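Can a machine do the chores yet? Tips for testing one at home or in the workshop

Readers of the Bresix household pages keep asking whether a robot arm is worth having for small jobs. The short answer is: for some of them, on a clear bench, with you nearby. These tips should help you decide.

1. Start with one rounded, shiny thing
Smooth, curved objects slip, so they make a fair first test. Fingers with an open lattice, like the yellow ones here, hold from both sides. Try your own awkward items before anything breakable – an egg cup can wait.
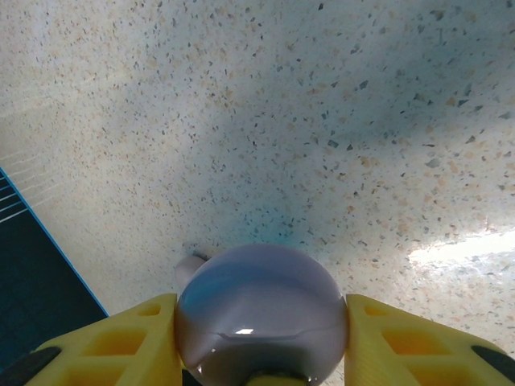
2. Clear the surface
Machines cope best when there is little lying about. Take away crumbs, receipts and loose screws. A plain or finely speckled top is fine, but strong light from a window leaves bright patches, so draw the blind if you can.

3. Keep the cables tidy
Tie them along the arm and leave a loop at each joint so that nothing pulls tight. Check the ties every month or so. 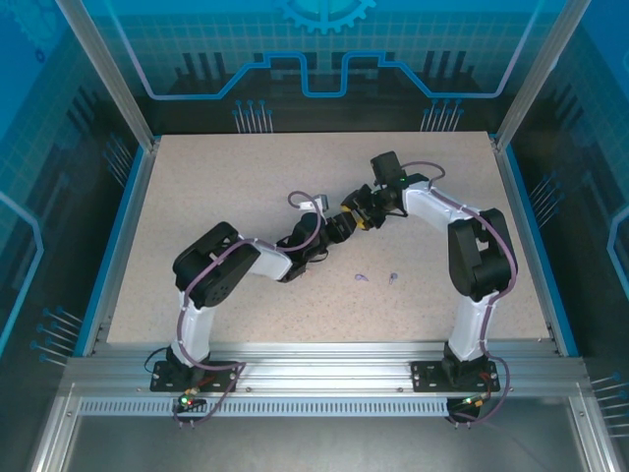

Two arms need more care than one. Set them far enough apart that each has its own side, and decide which jobs happen in the middle. Passing things across is harder than picking them up, and folding a tea towel is harder still. I would not pay extra for a second arm just to put away pegs.

4. Sort small things first
Buttons, beads and toy parts are good practice. Spread them out with gaps between them, and put them in a line if you have the patience. We tried 100 pick-ups on the Zudness bench and 71 ended up in the right tub – good enough for a rainy afternoon, too slow for a shop floor.
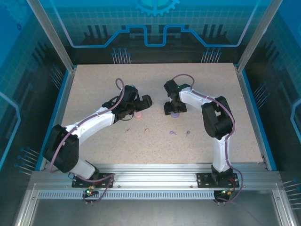 Porkard, April
An update on costs. The workshop here priced a pair of arms with a frame at 2,126 pounds, and a single arm at 819. For sorting fixings into trays the single arm will do. Washing-up, ironing and making beds are still jobs for people.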